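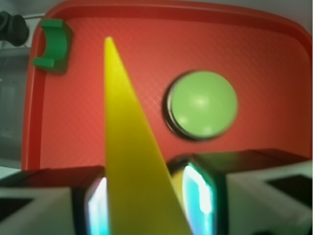 I bought the Pralham activity tray in September to replace a cafeteria tray that had cracked along one side. My daughter sorts things on it, my nephew drives cars on it, and on weekends it holds breakfast. It is plastic, a strong red-orange, with a raised rim that is rounded on top. The floor has a very fine crosshatch pressed into it, and pieces like the green block and the yellow triangle show up on that color from the other side of the kitchen, which helps when it is time to put them away. I paid full price for it at Hjaltadóttir, the housewares place near the post office, and nobody sent me anything for this review.

Size

The tray is big. Measure before you buy. It will not go in our dishwasher without taking out the upper rack, and it does not fit flat in any of our cabinets. I keep it standing up between the refrigerator and the wall. On the counter it takes the space next to the sink, and I usually set it at an angle so I can still get to the faucet. If you have a small kitchen, this is the main thing to think about.

For two kids working at once the size is right. With the old tray there was always an argument over whose side was whose. There is still an argument, but each child now has enough room to build something while it goes on.

The rim

I would buy it again for the rim. It is high enough that a foam block pushed hard across the tray stops at the edge most of the time. Round things are less certain. Marbles get over if they are rolled fast, and a ball will go over whenever it likes. The rounded top is comfortable to hold, and there were no rough spots or mold lines on ours. My sister-in-law Grethe Bech has the older Muller tray, which has a square rim, and that one is hard on the fingers when the tray is loaded.

The corners are rounded too. Crumbs and sand wipe out of them with one pass of a cloth.

The surface

The texture is finer than it looked on the box. Small blocks do not slide by themselves when the tray is carried, as long as you carry it level. Anything with a smooth, heavy base can still be pushed along without much effort, so it is not a nonslip tray and should not be sold as one. The label on mine said "grip floor," and I think that is too strong.

The color throws back some light. Under our ceiling fixture there are pale spots on the plastic, though it has not bothered either child.

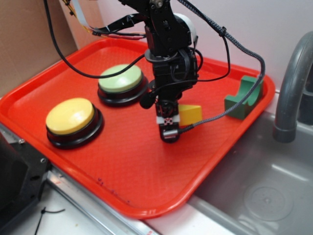

Cleaning is easy for dry messes and ordinary for wet ones. Flour and sand shake out. Washable paint comes off with dish soap if you get to it the same day. Dried paint needs a soft brush, as a flat sponge goes over the top of the texture and leaves color down in it. Do not use a scouring pad. I tried one on a corner of the underside and it left a dull patch.

Stains are my main complaint. Ours has a few small dark purple marks along one rim. I have tried baking soda paste, vinegar, and the white cream cleaner I use on the sink, and they are all still there. They do not affect anything, but a tray sold for children's activities ought to hold up better against whatever children have on their hands. I wrote to Pralham and got a polite answer from a Troels Kragh, who suggested diluted bleach. I have not tried it.

What we use on it

The tray comes with nothing, so you will need your own pieces. Foam shapes work best. The wedges and the half-circle cutouts are light and quiet, and they stand up well on the texture. The large round push buttons, with domed caps on black bases, are good too. We have a yellow one and a pale green one, and the younger child will press them for a long time without needing anything else. Wooden blocks are fine but loud, and on a stone counter they are very loud. A dish towel under the tray fixes that.

Loose paper is no good on it. It slides, and drawing over the texture puts a grid through the crayon marks. If drawing is what you want, put a piece of cardboard down first.

Compared with the Sketent

The Sketent tray is the other one people ask me about. I had one on loan for two weeks. It is lighter and has handles cut into the ends, and the handles are better for a child carrying it alone. The rim is low, though, and I was picking pieces up from the floor all day. It also flexed in the middle with a full load. The Pralham flexes a little if you hold it by one end, but held from both sides it stays flat enough to carry cereal bowls.

Should you buy it

If you have the counter space and somewhere to store it, yes. If you mostly paint, get something darker. I would like to see handles on the next version, and a smaller size for people with one child. I will update this page if the stains get worse or if the bleach works.

Posted 14 April 2024

Search reviews Enter keyword Go

This site uses cookies to remember your settings. By continuing to browse you accept our use of cookies. Accept Manage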